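Gripper Comparison Bench — Pre-Session Inspection Checklist
Cell 2, snack-shelf task
Completed by: Fung-ping Mok
Reviewed by: Ching-wen Ko
Date: 1 April 2020
Grippers on trial: Tokley flat-pad two-finger, Brosen soft-tip two-finger
Controller: Bandix, both grippers

Mark each line OK, FIX or N/A. Comments go right under the line, and please write more than "fine". The comments from December were the most useful thing we had when we set this comparison up again.

1. Power and stops

1.1 Emergency stop on the pendant tested, arm idle. OK
1.2 Emergency stop on the bench post tested, arm idle. OK
1.3 Reset needs a deliberate second press. OK
Comment: Both stops latch with a good solid click. The new post is so much easier to reach than the old one under the bench lip!
1.4 Bandix controller boots without stored faults. FIX, then OK
Comment: One stored fault for a tool ID mismatch, left over from the Brosen. Cleared it and loaded the Tokley profile. We should load the profile as part of the swap and add it to the swap sheet.

2. Arm and cable

2.1 Joint speeds limited to the trial setting. OK
2.2 Cable clipped at wrist and elbow, with slack for a full wrist turn. OK
Comment: Ran the wrist both ways by hand, slowly. The elbow clip is the one to watch. It held, but I'd like a wider one before we start the long runs.
2.3 No rubbing on the cable sleeve. OK

3. Gripper

3.1 Mounting screws torqued and marked with paint pen. OK
3.2 Fingers open and close fully, no grinding. OK
Comment: 100 open-close cycles with nothing in the grip, and it sounded the same at the end as at the start. I really like this mechanism. You can hear when the Brosen is working hard, and the Tokley just hums along.
3.3 Finger pads clean and flat. OK
3.4 Force limit set for light packaging. OK
Comment: Set to 9 newtons for the first block. Ching-wen wants to go higher for the cans later, and I agree, as long as we come back down before touching anything in a soft wrapper.
3.5 Fingers hold position when air or power is cut. N/A for air, OK for power

4. Wrist camera

4.1 Lens wiped, mount tight. OK
4.2 Both fingers visible in view when open. OK
4.3 Glare checked over clear plastic. OK, with comment
Comment: The stepped acrylic stand is the fun part of this task and also the hardest on the camera. The table shows straight through every tier, the edges catch bright highlights, and there is a streak of glare on the middle step, right where you want a clean edge. I left the lamps alone so that both grippers get the same light. The foil package in the basket is shiny too, and its wrinkles break the reflection into patches.

5. Work area

5.1 Items within reach, none resting against the arm. OK
5.2 Stand stable when nudged by hand. OK
5.3 Tray clear before the first pick. OK
5.4 Item mix covers bars, boxes, round tubs and cans. OK
Comment: Great mix this time. The two Snickers bars face opposite ways on purpose, so we can see if the label direction throws off the grasp planner. The red-lidded and green-lidded containers share the bottom step with open acrylic between them, which leaves room for a finger to come down on either side. My bet for the hardest pick is the shortbread box, with the cans in their clear holder a close second.
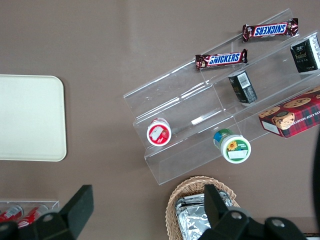
6. First motion

6.1 Slow approach over the stand, hand on the stop. OK
6.2 Clearance at the top tier confirmed. OK
Comment: Lowest pass set at 22 mm above the tallest item. That feels generous, and I'd keep it generous until we have data for both grippers.
6.3 Clearance over the basket rim confirmed. FIX
Comment: The default path dips too early on the way to the basket. Raised the waypoint and saved it under the Tokley profile only. The Brosen path needs the same change — Ching-wen, could you do that when you swap?

7. Logging

7.1 Force and finger position recording. OK
7.2 Camera stream and controller clock in step. OK
7.3 Disk space checked. OK
Comment: 177 GB free, plenty for both grippers.

Reviewer notes (Ching-wen Ko)

Agree with everything above, and I'm excited to see the Tokley on the bars. Basket waypoint copied to the Brosen profile and run once at slow speed with no pick. I've asked Agbayani for the wider elbow clip. Please repeat sections 3 and 6 in full after each gripper swap, even a quick one.

Cleared for first block: yes, at the force limit in 3.4.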